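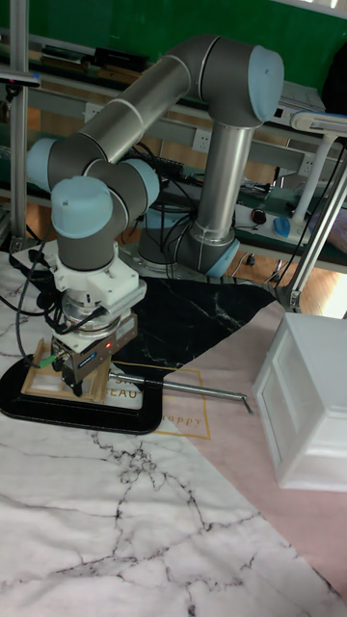
The arm on table two at Motport, holding the small picture frame over the black tray.

Lists > Nakthorpe Makers > Messages > Open day at Motport
Messages Threads Members Search
Last updated: Monday

Subject: Re: Open day at Motport – worth the drive?
From: Kgomotso Engelbrecht

Thabiso Mokoena wrote:
> Did anyone get to the Motport open day? I was stuck at work and
> I'm thinking of going to the next one in May. It's 48 miles each
> way for me, so I'd like to know if you can get close to the
> robots or if it's all slides and a rope. Also, would my daughter
> be bored? She's nine.

Thabiso, go! I got there when the doors opened and ended up staying until they were stacking the chairs. There were slides, but only twenty minutes of them, and then they let us stand right by the tables (behind a strip of yellow tape, close enough to hear the gripper click).

My favorite was table two, with the gray arm with the light blue joint caps. It was working with ordinary household stuff – a little light-wood picture frame, a black oval tray, a white drawer cabinet with a desk lamp over it. The gripper hangs off a white 3D-printed bracket, and I got talking with Kagiso Baloyi about that for far too long. She's on version six of it. The first ones cracked along the layer lines, same as my camera mount did, so I felt a lot better about my camera mount.

I also asked about the tabletop, which is covered in patterned sheets, black marble and white marble and a pale pink one with gold lettering on it. Kagiso says they swap them around between sessions so the software doesn't get too used to one background. They have 175 objects on the shelves for this and she let us pick the next one. Somebody picked a whisk. It took four tries and the whole room cheered when it went in.

Your daughter will be fine. There were plenty of kids, and Bongani Fourie let them drive the small Tirnus arm with a joystick. I had a turn too.

Parking is behind the Dumlao building, and the front lot fills up early. Bring a sweater, the hall is cold.

I have two seats in my car for May if anybody on this side of town wants a ride. Tshepo, you said you might?

Kgomotso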